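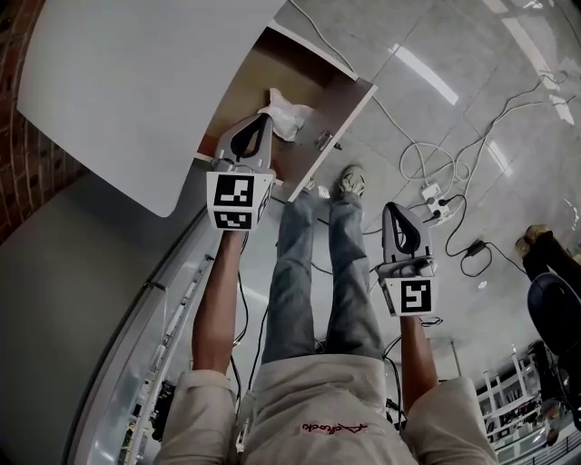
Gripper pair at the open drawer, power strip and cabling on the floor.

Pridesance shared workshop
Inspection checklist: hand-held gripper build, Gresell pair
Inspection done Monday, 10 a.m., bench power on
Revision 4

Results are OK, FIX (usable, repair before next inspection), STOP (do not use until cleared) or N/A. Comments are required for FIX and STOP and welcome for the rest.

Section A. Floor and power

A1. Power strips sit flat and are not under a chair or desk leg.
Result: OK
Comment: Strip on the floor on the tile is flat.

A2. Cables crossing the walking path are covered or taped.
Result: FIX
Comment: White cables lie tangled on the tile between the operator position and the strip. The tile is glossy and a cable slides when a shoe touches it. Same finding as last time. Low-profile cable cover is in the consumables bin; cut it to length and fit it. Tape alone was tried in March and lifted within a week.

A3. Power adapters are off the floor.
Result: FIX
Comment: One small black adapter on the floor, fed from the strip. Move it to the counter side or screw a tray to the wall.

A4. No strip is plugged into another strip.
Result: OK

A5. Cables on the counter side have strain relief at both ends.
Result: FIX
Comment: Black cables hang from the counter and run on down to the floor. Add a clip at the counter edge. Leave enough slack to pull the electronics forward for service.

A6. Exposed boards along the counter edge are guarded.
Result: FIX
Comment: Elbow height for a seated operator. Low voltage, so this is mostly about protecting the boards. An acrylic strip on standoffs would do. Do not use the aluminum offcuts.

Section B. Grippers, mechanical

B1. Jaw housings free of cracks, checked by hand with the pads removed.
Result: OK left, OK right
Comment: Look closely at the inside radius where the housing meets the jaw mount. The first Gresell print split there. Current parts are printed with the layers turned 90 degrees and have not shown it.

B2. Finger pads seated, ridges not worn smooth.
Result: OK left, FIX right
Comment: Right pad has a lifted corner. Pull the pad completely, clean both faces with alcohol, rebond and clamp overnight. Adding glue under a lifted corner leaves a lump and the jaw closes crooked.

B3. Jaw opens and closes through full travel with no sticking.
Result: OK
Comment: 11 cycles each side. Slight drag on the left near full close, same as the last sheet. Dry lubricant only.

B4. Pinch points marked.
Result: FIX
Comment: Operators work with bare forearms most of the time and the rear of the linkage is open. Paint the rear edge or fit the small guard from the Tesfamariam drawing set. The guard adds little weight and clears the trigger.

B5. Fasteners torqued and paint-marked.
Result: OK
Comment: One mark on the right handle had rubbed off. Torque checked and re-marked.

Section C. Marker cubes

C1. Cube fixed to the body, no movement under light thumb pressure.
Result: OK

C2. Marker faces clean, flat and unscratched.
Result: OK
Comment: Wipe with a dry cloth. Solvent takes the black off.

C3. Cube clears the furniture at every reach position used in the task.
Result: FIX
Comment: Drawer task only. With the drawer partly open, the cube can strike the front edge as the jaw goes in after the cloth. Pull the drawer all the way out first — the written procedure skips this step and should be corrected.

Section D. Furniture used in tasks

D1. Cabinet door stays where it is left.
Result: FIX
Comment: It hangs over the work area when open, and an operator leaning in to the drawer comes up under it. Fit a stay, or take the door off for drawer work. Until then, swing it fully back before starting.

D2. Drawer runners and stops sound.
Result: OK
Comment: Loaded to 4 kg at full extension.

D3. Metal fitting on the drawer side has no sharp edge.
Result: OK
Comment: Deburred. Check again if it is ever replaced.

Section E. Room and people

E1. Operators working at the same time have clear reach.

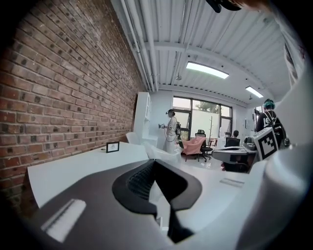

Result: OK with comment
Comment: Clearance is to be measured with both arms out and the backpack on. A backpack adds depth behind the operator that people forget when they turn, and the desks are close enough for it to matter. Chairs not in use go fully under a desk before a session. Loose seating near the window may stay there if the route to it is clear.

E2. Cable from hand-held unit to backpack is short enough not to catch.
Result: FIX
Comment: It hangs low enough to hook a chair arm. Two hook-and-loop wraps, one at the shoulder strap and one at the wrist.

E3. Backpack weight within limit, straps sound.
Result: OK
Comment: Sessions of over 10 minutes need a break with the pack off. The Vistton battery tray is the heavy part and should sit low.

E4. Room lighting even at all task positions.
Result: OK
Comment: Ceiling panels are adequate. They reflect off the floor tile and marker tracking should be checked at low angles.

E5. People at computers know a session is running.
Result: OK
Comment: Verbal notice was given. A sign on the desk would be better.

Summary of actions before next use
A2 and D1 first. B2 right pad before the right unit goes back into service. C3 procedure text to be changed at the same time as the cable cover is fitted. A3, A5, A6, B4 and E2 by the next inspection.

STOP items: none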